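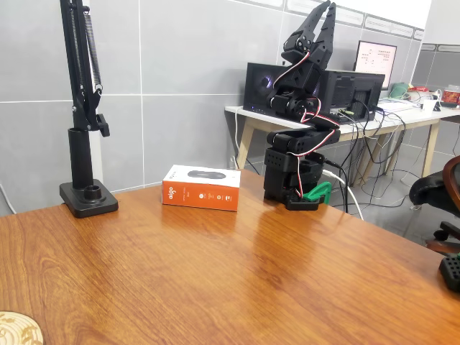

Según Martinelli, que revisó una versión previa del texto, un planificador que ignora la holgura de los servos «no planifica trayectorias, planifica intenciones», y la comparación con Holub solo tiene sentido si ambos métodos parten de la misma tabla de calibración. La objeción se ha incorporado al protocolo: todos los resultados de esta sección emplean una tabla única, obtenida antes de los ensayos y congelada durante ellos.

Figura 3. Brazo servoaccionado con pinza de dos dedos, en postura erguida sobre la mesa de trabajo.

4.2. Capa de control y compensación de holgura

La capa de control se ejecuta en el ordenador anfitrión y se comunica con los servos mediante consignas de posición. El ciclo se fijó en 42 Hz. Por encima de ese valor, la cola de escritura de Sesberg acumulaba retardo y las consignas llegaban agrupadas, con el consiguiente escalonamiento en la articulación del codo. No se dispone de realimentación de par; la estimación de la carga se limita al término gravitatorio calculado a partir del modelo cinemático.

La postura erguida de la figura 3, con la pinza en el punto más alto de la cadena, se toma como referencia para el cálculo de los desfases angulares. En esta configuración, el par gravitatorio sobre el hombro y el codo es próximo a cero y el signo de la holgura queda indeterminado. Para resolver la ambigüedad, la rutina de calibración desplaza cada articulación en ambos sentidos, registra la diferencia entre consigna y posición medida por el sistema de visión y asigna a cada sentido de giro un desfase propio. El modelo resultante es una histéresis de dos ramas con transición lineal.

La compensación se aplica tras la interpolación y antes de la saturación. El orden es relevante: en una primera implementación se saturaba primero, y las trayectorias cercanas al límite articular recibían una corrección que las situaba fuera del intervalo admisible. El error pasó inadvertido en simulación, donde los límites estaban definidos con un margen mayor.

4.3. Planificación con restricciones de cableado

Los cables de los servos discurren en bucle por el lateral del brazo, desde la pinza hacia la base. El modelo de colisión de Mostau trata cada eslabón como una cápsula rígida y no contempla este volumen. Se añadió una envolvente auxiliar por el lado del cableado, cuya anchura depende del ángulo del codo, junto con una penalización por giro acumulado de la muñeca.

El planificador es una variante de RRT-Connect con un máximo de 2000 iteraciones por consulta. Si se agota el presupuesto, se devuelve la postura de referencia y se registra un fallo. El conjunto de evaluación consta de 1012 consultas generadas por muestreo uniforme en el espacio articular, descartadas previamente las configuraciones en autocolisión. Cada consulta se resolvió con la envolvente activada y desactivada, con idéntica semilla.

La envolvente incrementa el tiempo de planificación, sobre todo cuando el objetivo exige invertir la orientación de la muñeca. El tiempo límite se mantuvo en 80 ms en ambas condiciones para no favorecer a la variante más costosa. Los fallos se concentran en objetivos próximos a la base, región en la que la cápsula auxiliar del antebrazo se solapa con la del hombro. Una descomposición más fina reduciría el solapamiento, a costa de más comprobaciones por arista; esa alternativa no se evaluó con el módulo Clelletti, cuya interfaz admite una sola primitiva por eslabón.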